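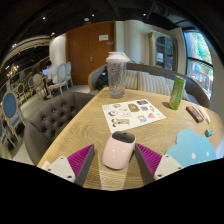 Stelasura starts tabletop teaching program in Brarbridge

Thursday, May 24, 2018
By Deok-su Maeng

BRARBRIDGE – The robotics company Stelasura has opened a program in which ordinary people teach simple table tasks by hand, the company said this week. The lessons will be used to train Nukau, a robot arm that Stelasura wants to place in small offices and hotels next year.

The people in the program do not write any code and do not stand near the robot. They hold a gripper tool with two fingers, the same kind of fingers that the arm will have, and do the task with it. A small camera on the tool records what the fingers meet. Later the recordings are given to the learning software, which tries to find the movement that all the good examples share.

The first tasks are very plain ones. A person takes a computer mouse from one side of a table and puts it on the other side, or picks up a pen and lays it parallel to a box. Each task is repeated many times, with the objects in different places and with other things left on the table. Stelasura asks its teachers not to clean up before they begin.

"A real desk is full of small things, and the robot has to know which one we mean," said the manager of the program, Son. "If we only show it a clean table in our laboratory, it will learn our laboratory very well and nothing more."

For this reason most of the recording takes place outside the company, in lounges, cafes and shared work rooms in the city. The teachers go in pairs. One holds the gripper and the other writes down the task and marks the tries that went wrong. A try is marked as wrong if the object slips, if the hand stops for a long time, or if the fingers close on the wrong thing. These tries are kept also, but in a separate group.

Stelasura has trained 10 teachers until now. Their first goal is 600 good examples of each task, and five tasks are planned before the end of the summer. The training for a new teacher takes two days. Most of this time is spent on moving slowly and on keeping the wrist steady, the company said, as people naturally turn the hand in ways that the arm cannot follow.

Before the present program the company used remote control. An operator sat at a desk and moved the arm with a pair of handles, looking at a screen. This method is still used for tasks where the force of the arm is important, for example opening a stiff drawer. But it was slow, and the operators became tired after a short time. The change to the hand tool was decided in January.

There are limits to the new method. With the tool, a person can reach places that the arm, which stands on a fixed base, cannot reach at all. The software has to remove such examples, and in the first weeks it removed more than the engineers wanted. The teachers now receive a floor mark for each table and try to work from that side only.

Smooth and round objects are another difficulty. A mouse has a curved shell and gives the fingers little to hold, so the teachers are told to take it by the two long sides and to lift it only when both pads touch.

People who use the rooms are informed by a notice at the entrance, and faces are blurred before the recordings are stored, according to Stelasura. The company did not say how long the recordings will be kept.

A public showing of the Nukau arm will be held in Brarbridge in the fall. Stelasura is looking for more teachers, also for evening hours, and no technical education is required.

Related items
Nukau arm passes first safety check
Brarbridge technical school adds evening course in automation
Remote operators ask for shorter shifts
Stelasura moves its workshop to a larger building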